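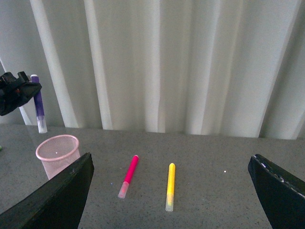
**Figura 7.1.** Cortina clara en pliegues verticales, detrás de un tablero gris moteado.

# Capítulo 7. La caída de la tela

Cuando empecé a coser creía que una cortina era un rectángulo con dobladillo. Un rectángulo grande, de acuerdo, pero rectángulo al fin. Mi maestra de entonces, Ratree Panyasiri, me dejó cortar, coser y colgar la primera sin decirme ni pío, y después se sentó conmigo a mirarla con un té en la mano. Aquello colgaba como una sábana en un tendedero: tirante por arriba, abombado por el medio y con una esquina que se iba para adentro. «¿Y los pliegues?», me preguntó. Yo pensaba que los pliegues salían solos (¡bendita inocencia!).

De eso va este capítulo. En los anteriores hemos hablado de fibras, de ligamentos y de cómo leer el hilo de un tejido; ahora vamos a colgar la tela y a dejar que la gravedad haga lo suyo. Llamamos **caída** a la manera en que un tejido se comporta cuando cuelga por su propio peso, y es una de esas palabras que en el taller usamos todo el día y que casi siempre explicamos con las manos. «Tiene buena caída», decimos, y movemos los dedos hacia abajo como si lloviera. Aquí intentaremos afinar un poco más.

Vuelve un momento a la figura 7.1. Fíjate en que los pliegues se leen por la luz: la cresta, que sobresale, aparece más clara, y el valle queda en sombra gris. Con una tela lisa y pálida casi todo lo que vemos es eso, luz y sombra. Por eso les pido siempre a mis alumnos que dibujen una cortina blanca antes que una estampada. El estampado distrae y perdona muchas cosas; el blanco enseña cada arruga.

## 7.1 Tres cosas que mandan

La primera es el **peso**. Un tejido pesado tira de sí mismo y tiende a estirar sus pliegues; uno muy ligero flota, se mueve con cualquier corriente y a veces necesita un cordón de plomos en el bajo. Pero ojo, que el peso por sí solo engaña: hay lonas pesadísimas que se quedan tiesas como un cartón.

Y así llegamos a la **rigidez**, o sea, la resistencia de la tela a doblarse. Una tela rígida hace pocos pliegues y anchos. Una flexible hace muchos, estrechos y blandos. Si tienes a mano un retal de organza y otro de punto de viscosa, ponlos sobre el puño cerrado y compara. Ya está, ese es el experimento completo.

La tercera es la **dirección**. Al hilo, a contrahílo o al bies, la misma pieza parece tres telas distintas. Emiliano Orellana, con quien compartí taller muchos años, cortó una vez dos paños de una misma cortina en direcciones diferentes para aprovechar un retal. Los colgó en febrero y en primavera uno ya arrastraba. Todavía discutimos quién midió.

## 7.2 La holgura

Para que haya pliegues tiene que sobrar tela, y a esa tela que sobra la llamamos **holgura**. En este libro trabajaremos con una holgura de 2, es decir, dos metros de tejido por cada metro de riel. Si el riel mide 90 centímetros, la cuenta es fácil:

> 90 cm × 2 = 180 cm de tela, más los dobladillos laterales

Los dobladillos se suman al final, después de multiplicar. Lo pongo en un renglón aparte porque yo misma lo he hecho al revés más de una vez, y sale tela de más y factura de más.

¿Se puede usar otra holgura? Claro que sí, y en el apartado 7.4 lo haremos con visillos y con terciopelo. Pero conviene tener primero el ojo hecho a una sola proporción.

## 7.3 Antes de seguir

Busca una cortina en tu casa, en la biblioteca, donde sea, y obsérvala a dos horas distintas, por ejemplo a las nueve de la mañana y a media tarde. Haz un dibujo rápido cada vez, sin borrar. Anota además:

- dónde son más anchos los pliegues;
- si el bajo queda recto o sube y baja;
- qué pasa cuando la tela toca una superficie.

Guarda los dibujos en la carpeta, que los necesitarás para calcular el bajo en el apartado 7.5.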